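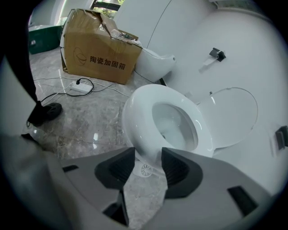
White ceramic toilet, lid raised.

Home | Sites | Checklists | Archive

Aug 23, 2020
By Haris Bajwa

Plumbing and Water Safety Checklist – Drernport Guest House

Scope: shared restrooms, kitchen, boiler closet. Electrical items are on a separate sheet.

1. Main shutoff valve – PASS. Turns fully by hand. Tag missing, replace.

2. Water meter – reading 1,964. No movement with all taps closed.

3. Toilet supply valves – PASS. Valve in the upstairs restroom is stiff. Work it open and closed at each visit.

4. Toilet base and floor bolts – PASS. No rocking under load.

5. Fill valve and flapper – FAIL, upstairs. Dye reached the bowl in 9 minutes. Fit new flapper and retest.

6. Water heater relief valve – PASS. Discharge pipe ends above the floor drain. Pimska heater, last serviced in December.

7. Pressure vessel – NOT CHECKED. Gauge on order from Valtonen.

8. Kitchen sink trap – PASS. Slight scale on the lower nut, no drip.

9. Floor drains – FAIL. Trap in the boiler closet was dry. Refilled during visit – add to weekly round.

10. Hose bib, rear wall – PASS. Vacuum breaker in place.

Open items: 5, 7, 9. Items 5 and 9 to be closed before the upper floor is let again. Parts for item 5 are in the Drollura cabinet, shelf 2.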